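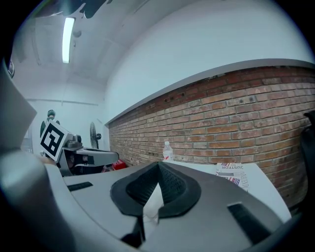

About Relstead

Relstead puts together front desks. When a small business moves into new rooms, there has to be a table by the door with the right things on it, and for most owners this is item 98 on a list of 97. We take it off the list. You tell us who walks in and what they want, and we send back a desk that can cope with them.

We started with one customer, a dental office in the town of Stodow, which had bought 600 appointment cards and had no surface to put them on. We found them a surface. Then they asked where the phone should go, and we had opinions. It has been like this ever since.

How we work

Every desk gets tried out in our own room before it goes anywhere. We set things down, pick them up again, and argue about whether the stapler has earned its spot (it usually hasn't). A lot of the work is taking things away. People arrive with a drawing of a desk that holds a printer, a plant, a candy bowl, a bell and a guest book, and they leave with a phone.

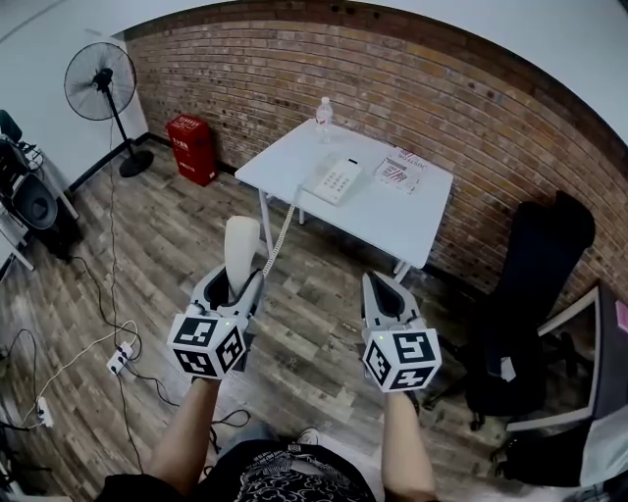

The phone is where we spend most of our time, and we make no apology for that. Customers ask whether anyone still needs a desk phone, usually while calling us from one. A small square table with a white top is plenty for the basic layout: the base goes in the middle, a bottle of water toward the back corner, and something printed off to the right for visitors to read while they wait. The coiled cord gets more thought than you would expect, as it has to let the handset come up and away from the base without taking the water along. We like a keypad with light buttons, too, and we like a brick wall behind the whole thing, though we can't ship you one.

What we sell

The Vuta is our starter desk, a plain table with a phone and a short layout sheet. It costs $229. The sheet used to run to nine pages and now fits on one, which our customers describe as our best work.

The Ateş is the larger set, made for places where more than one person has to answer the door, the phone and the question about parking. It comes with extra table space and a longer cord. It does not come with a candy bowl. Please stop asking.

Who we are

There are 5 of us, and we all answer the phone. Trial visits are on Thursday afternoons. Bring your floor plan and the list of everything you want on the desk, and a pencil for crossing it out.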